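Clip 237

The Drelstead robotics club met on Wednesday after school, in the old home economics room, because the metalwork shop had been given to the year nines. There were six stools and one good bench. The robot lived on the bench under a tea towel. Its name was Stullus, and it had two arms and no legs, and it could not yet open a cupboard.

Nipon Rungrueang was in charge of data that term. He had wanted to be in charge of grippers. Ermelinda Cordeiro, who ran the club and taught maths the rest of the week, had said grippers were full up.

"Somebody has to look at the clips," she said. "The arms learn from the clips. If the clips are rubbish the arms are rubbish."

So he looked at the clips. They came in batches from kitchens, people's own kitchens, and all you ever saw of the people was hands and shoes. He had to write a label for each one: what the hands were near, left or right, open or closed. There were 812 in the folder and the regional meet at Sæther was in December.

He opened 237 at ten past four.

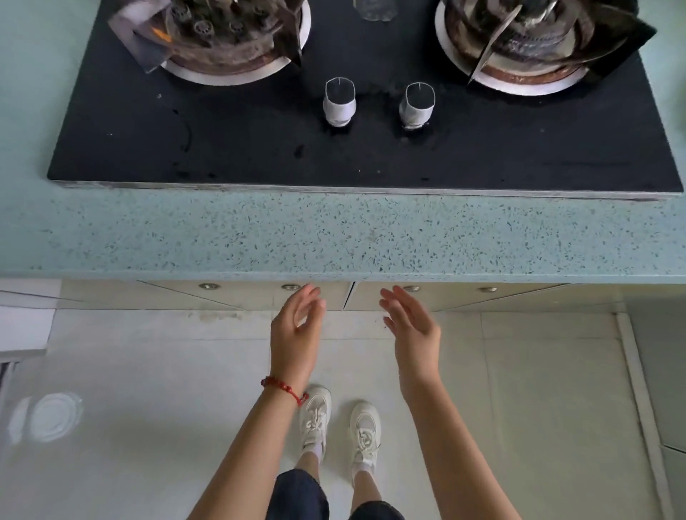
Clip 237, cooktop. Left and right hands both open, in front of the cupboards.

He typed that, then he looked at it again. There was a flame going on the left burner, small and orange. The bench was a pale teal with specks in it, the same kind his grandmother had before she moved to the unit. White sneakers. A red bracelet.

"What are they reaching for?" he said.

Ermelinda came over with a screwdriver in her hand. "Cupboard, I'd say."

"Which door?"

"Write what you can see."

"The hands are facing each other. You don't open a cupboard like that. You'd hold a box like that."

"Then write that the hands are facing each other."

He wrote it. The program that did the training was called Gristorier, and it had a notes field that would take as much as you liked. Most people left it blank. Nipon had started filling it in during the second week and now he couldn't stop. For 237 he put down the flame, the knobs and the marks on the floor tiles.

At the other end of the room the gripper people were having an argument about rubber. Stullus lifted its left arm, held it over the sink for a moment, and put it down again. Someone clapped.

He did a few more. A drawer. A blurry one he had to throw out. Then the same bracelet again, in front of a fridge.

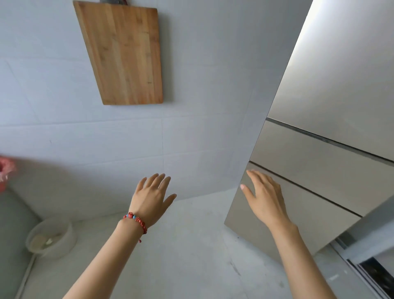
Same folder, fridge. Right hand close to the drawer front, left hand over the bench.

You could see the bracelet better in this one. It had two turquoise beads in among the red, and an end of cord hanging down. He enlarged it until it went to squares and then brought it back.

He wondered who had tied the cord. It was the sort of thing a little sister made, or you bought at a market from a tray. There was a cutting board on the wall, hanging crooked, and he wanted to straighten it.

"You're slow today," Ermelinda said.

"I'm doing the notes."

"I know you are. I read them." She pulled up a stool. "You put the bracelet in every time. The arms don't need the bracelet."

"It's in the clip."

She thought about this. She had 3 buses' worth of permission forms to get through before she went home, and she had not had lunch. "Leave it in, then," she said. "It won't hurt them."

At five the gripper people hooked Stullus up to the spare cupboard door, the one screwed to a plank, and ran the new training. The left arm went out. It stopped short of the knob with its fingers a bit apart, and the right arm came up beside it, and for a while they stayed there, facing each other.

"That's wrong," said one of the gripper people.

"No, I know that one," said Nipon.

The arms went down. He put the tea towel back over them and went to get his bag.

COMMENTS

marlo_k: Was in a club just like this in high school. We never got the door open either.

Tess in Moose Jaw: I liked the cutting board. Is there going to be another one with Ermelinda?

dvh: "Grippers were full up" made me laugh, my son was told the same thing about wheels.

Contact the editors | Copyright remains with the author | Back to top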